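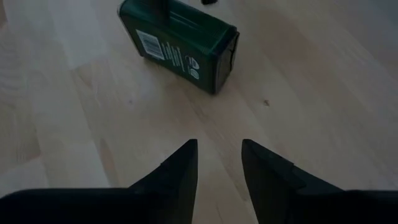 Prukthorpe, August 2023

Deer survey walkers wanted, Kan valley

Gekau is looking for people to walk fixed routes in the woods and on the rough grazing north of Prukthorpe this autumn and winter, and to record deer and signs of deer. The results go to the landowners who set the cull on the east side of the valley, and to the parish, which asked for better figures after the road accidents at the top of Fuduvent Lane.

The survey covers 784 hectares. Most of it is mixed woodland, with some open hill at the northern end. Roe and muntjac are present throughout. Fallow come across from the far bank of the river in most winters, and we would like to know where they are crossing.

What you would do

You would be given one route and keep it for the whole season. Each route takes a morning, starting at first light, and is walked once a fortnight until the end of January. You walk in a pair. One person watches and the other writes down sightings, slots, droppings, fraying and browsing damage on the recording sheet. Sheets have to reach the office within 3 days of the walk, on paper or scanned.

The ground is steep in places and there are stiles on every route except number 4, which follows the forestry track and is suitable for someone who can't manage climbing. Please say on your form if you would like that one.

Stalking continues on the estate during the season. No walks take place on days when rifles are out, and you will be told the dates in advance. On pheasant shoot days the southern woods are closed to us altogether. Walkers must wear a bright vest or jacket at all times — we have vests to lend in most sizes. Dogs can't come, however well behaved.

Who can apply

You should be 18 or over, able to walk on rough ground (see above for the exception) and available for at least two mornings a month. Weekday walkers are especially needed. You don't need to have done survey work before, but you must come to the training day, which includes telling the species apart by track and a walk round part of a route with Chak-lun Leung, who runs the fieldwork.

If you hold a deer stalking certificate or have a first aid qualification, mention it.

Expenses

The role is unpaid. Mileage is paid from your home to the start of the route and back, and you can claim for one pair of gaiters. Hot drinks and a sandwich are provided on the training day. Binoculars can be borrowed for the season against a signature.

How to apply

Ask for a form from Thitima Khunthong at the Gekau office in Prukthorpe, or pick one up from the counter. Quote reference 3028. Forms should be back with us by the end of the month. Everyone who applies will get a reply, with the training date and a route map if a place is offered. Late forms go on the reserve list — we usually need a few extra walkers after Christmas.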